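Teaching by hand: our first weeks at the sorting belt

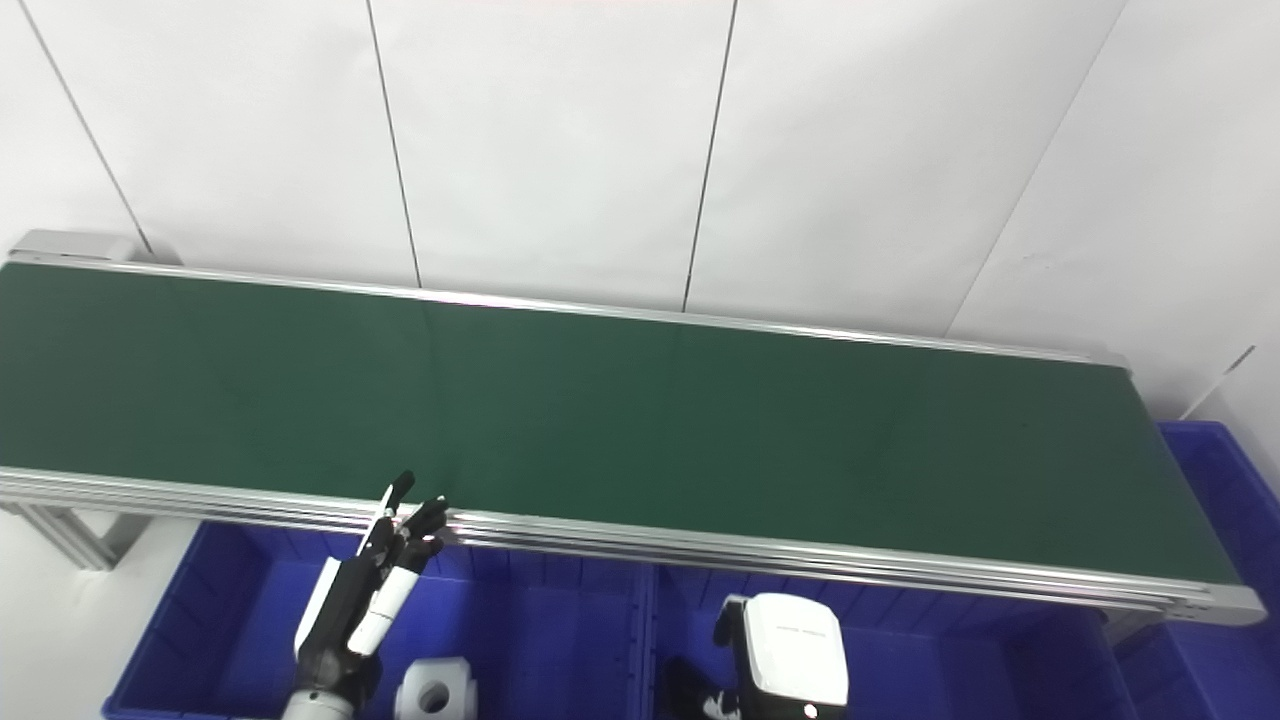

If you've walked past the back of the Nenstead building in August, you've probably heard us cheering through the door. We've been teaching a robot to sort parcels! It's going well enough that I wanted to fill everyone in properly, especially those of you who only know the project as "that thing that keeps booking the big room until six."

The job is easy to explain. Something goes on the belt, the robot picks it up and puts it in the right blue bin. Any of us could do it half asleep. Getting a machine to do it, when the next parcel might be a stiff little box or a floppy mailer with a corner folded under, is another story, and we aren't writing rules for every one of those cases. We show it. A person drives both arms from the operator station, the robot does the pick under their control, and everything gets recorded: what the head camera saw, where the joints were, how far the fingers closed. Then Ayman Nseir's team on the learning side takes the recordings and trains on them.

Wanpen Noiphan was our first full-time operator and she is a joy to watch. She came over from the packing floor, so she already had the feel for it. Her first go at a padded mailer took so long that Magdy Cherkaoui went to get coffee and came back before it was in the bin. By the second week she was sliding a mailer toward the near rail, pinching the edge that hung over, and dropping it in one easy move. She told me she had stopped thinking about her hands and started thinking about the robot's, and that she once tried to pick up her lunch the same way.

We record in sets of 15 picks with a short break between them (longer than that and people get sloppy, and the robot learns sloppy just as happily as it learns neat). Each operator does a warm-up set first that doesn't get kept. I was against throwing those away, I'll admit. Then Chae-won Hwang played me a warm-up and a later set side by side, and I gave in before the second clip had finished. All the little stops and second guesses were there in the first one, plain as day.

Chae-won has also been sorting out what we call the "hover." Early operators liked to park a hand over the belt and wait while they made up their minds. Perfectly natural thing to do! But the trained model picked up the habit too, and it would hang there over a parcel as if it were trying to remember a name. Now we ask people to decide first and then reach. The new recordings look so much more sure of themselves, and Ayman says the model trained on them hovers far less.

Mistakes stay in, by the way, as long as the operator fixes them. If a box slips and you go back for it, keep going, finish the pick, and mark the set "recovery" when you save. Those are gold to us. A robot that has only ever seen perfect picks has no idea what to do when one goes wrong. If you have to stop and reset the arms, mark it "void" and start the set over.

We passed 100 saved sets just before this newsletter went together, and there was cake, supplied by Rania Ouali, who had promised it back when we had saved exactly 2. Lemon, very good, gone in minutes.

Next up is mixed loads. So far each session has used one kind of parcel, and we'd like to start running boxes and mailers together, with a few odd shapes thrown in. Magdy is putting together a crate of awkward things and will take donations. Tubes are welcome, and so is anything with a handle. No glass, please, and nothing that leaks.

We also need more drivers. Everyone moves a little differently, and the more styles we record, the better. You don't need any experience with robots, just a free morning and some patience with yourself for the first hour. Sessions start at 10 and Wanpen does the training herself. Put your name on the sheet by the operator station or drop Rania a note, and wear something with sleeves you can push up.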